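Hand Quilting Deserves the Big Quilts Too
by Savvas Economou

Every guild meeting I go to, I hear the same sentence at least once. Somebody holds up a gorgeous queen-size top, all pressed and squared, and says, "I'd quilt it by hand, but it's much too big." Then everyone nods, and off it goes to be quilted by machine.

I would love to see fewer nods! I have nothing against machine quilting (I own a machine, I like my machine, my grandson's dinosaur quilt would not exist without it), but I think we have talked ourselves out of one of the best pleasures in this whole hobby. A big quilt under your hands all winter is wonderful company. It's warm, for one thing. You sit down in the evening with the hoop and a thimble and twelve pounds of bedding in your lap, and you don't need the heat on.

My own conversion came by way of a pattern called Trisley, a medallion with wide plain borders that Fledenia put out years ago. I pieced it in June, looked at those borders, and knew that any all-over design would flatten them. They wanted feathers. I had never stitched a feather in my life. I bought a stencil from Triantafyllou, the little notions shop near my sister's place, and a spool of their hand quilting thread in a color I can only call weak tea, and I started in the middle because the pattern said to start in the middle.

The first feather was terrible. It's still in there. The stitches are the size of rice grains and two of them don't go through to the back at all. By the fourth feather I was rocking the needle without thinking about it, and by the second border I was getting up early to put in half an hour before breakfast. I used more than 400 yards of thread on that quilt and enjoyed nearly all of them.

People ask about time, and I understand why. It took me seven months. But I want to push back a little on the way we talk about time in quilting, as if every top were an order waiting to ship. Most of us have more finished quilts than beds. I have a cedar chest that won't close! If the next one takes until spring, who is standing at the door demanding it?

The other worry is stitch size, and I blame the show ribbons for that one. We've all read that you need ten or twelve stitches to the inch, and beginners hear it and put the needle down. Please pick it back up. Six to the inch looks lovely. Five looks lovely in a thick thread on a utility quilt, and some of the old quilts I admire most have stitches you could read from across a room. Evenness comes with mileage. A quilt that goes on a bed is seen from the doorway by a person carrying laundry, and what that person sees is shadow and puff and texture, which hand stitching gives you at any size.

I'll grant the practical objections. Basting a big quilt is a miserable afternoon, and my knees have opinions about it. Batting matters much more than it does under a machine, so do ask around before you buy. I tried a dense cotton one once and it was like sewing through a doormat. These days I use a thin wool called Grultell and the needle just slides. And if your hands hurt, stop. Do one border by hand and send the rest through the machine. Mixing the two is perfectly respectable and I'd like to see a lot more of it at shows.

What I'm really asking for is one. One big quilt, one time, with no deadline on it. Pick the top you love most out of the pile and put a hoop in the center tonight, with the thread you already have and a needle smaller than you think you can manage. Get through 50 bad stitches. Then do the next 50, and bring it along to the guild half finished with the basting still in, because I want to see it, and so will everyone at my table. 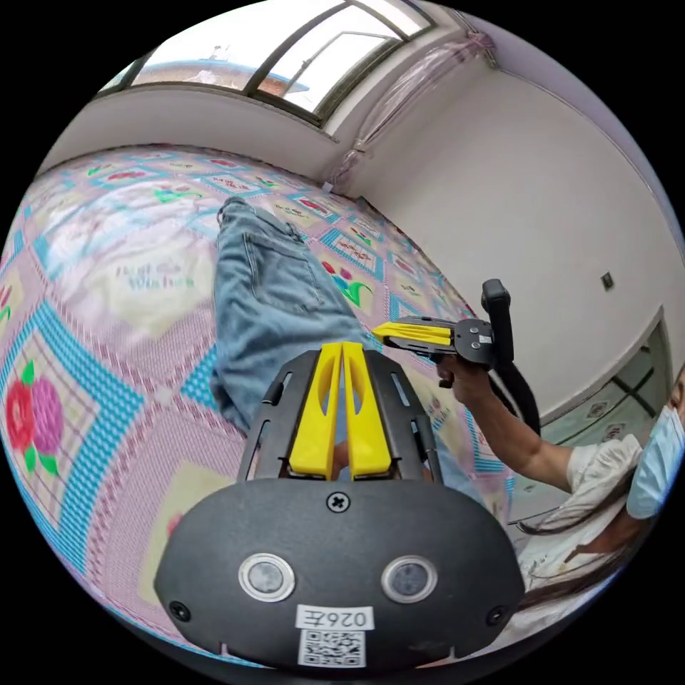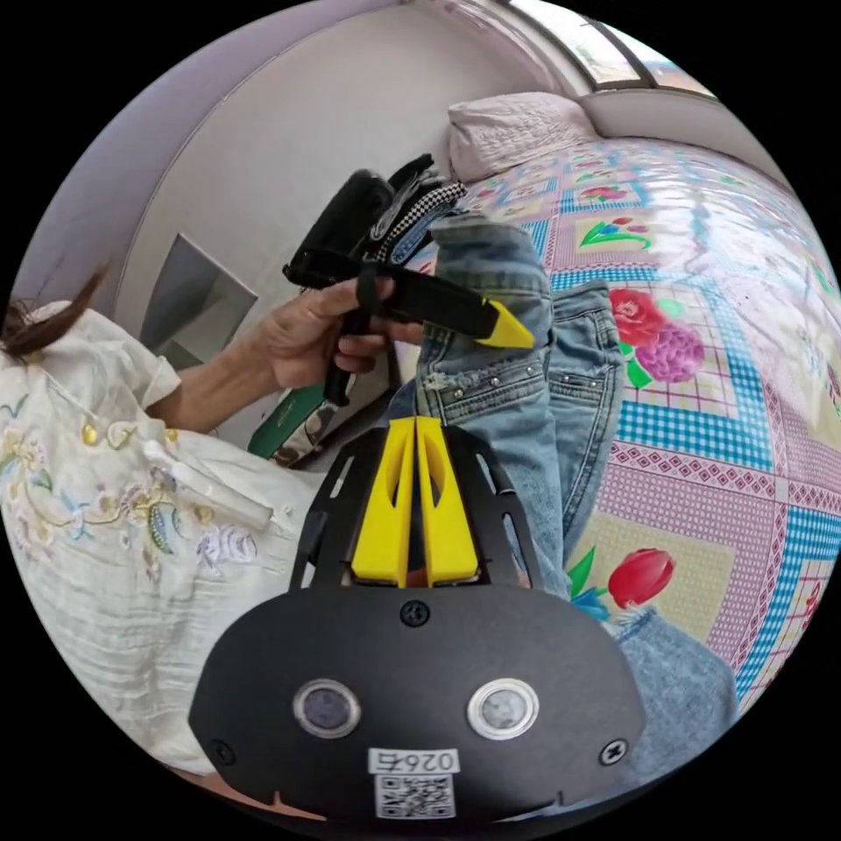
Two bedroom views, with yellow gripper fingers in both.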